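Search tips Go
2nd February | By Hywel Gape
200 shares | 11 comments

Keeping the front edge of your yard in shape

The strip where your property meets the street takes more abuse than any other part of the yard. It gets road grit, runoff, tire rub and whatever the trash cans leave behind. An hour a month keeps it decent, and most of the work can be done with a stiff broom and a flat shovel.

Start with the gutter. Sweep toward yourself, pile the grit every few feet and shovel it into a bucket. Don't push it down the storm drain. Dry grit is useful on icy steps, so I keep a bucket of it by the garage door.

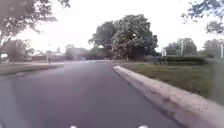
Grit can collect along the line where the curb meets the asphalt.

Weeds in that joint come out easiest the day after rain. Use an old flathead screwdriver or a hooked weeding knife and get under the root. Boiling water works on the small ones - carry it out in a kettle with a lid and wear real shoes. Skip the salt. It kills the weed, but it also creeps into the lawn and is hard on concrete.

Cracks in concrete

Hairline cracks can wait. Anything you can fit a nickel into should be cleaned out and filled before the next hard freeze. Brush out the loose stuff, vacuum it if you have a shop vac, and let it dry for a full day.

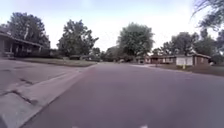

For cracks deeper than half an inch, press in foam backer rod first so you don't use up a whole tube of filler. Cut the nozzle small. You can always cut it bigger. Run the bead a little low, let it settle, then go back over it. I did our apron in September and used some 11 tubes, mostly because I skipped the backer rod on the first half.

Oil spots should be dealt with before any filler goes down. Cover them with plain clay cat litter, grind it in with your shoe, leave it overnight and sweep up. Repeat if needed, then scrub with dish soap.

Edging the grass
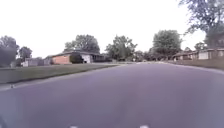
Edge before you mow so the mower can pick up the clippings. A half-moon edger does a cleaner job than a string trimmer, and it doesn't throw stones at parked cars. Where the lawn rises gently from the street and meets a low curb, stand on the grass side and cut straight down. If you angle the blade toward the curb you'll chip it sooner or later. My neighbors on Tumcombe do it from the road, which also works.

Gravel strips

Gravel wanders. Rake it back from the curb toward the middle every couple of weeks and top it up once a year. If leaves are the problem, use a blower on its lowest setting and hold it well up off the stones.

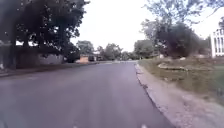 A gravelly strip beside the curb needs a light raking to stay put.

Wash the broom when you're done and hang it up, bristles down but off the floor.

1641 views | 11 comments | Share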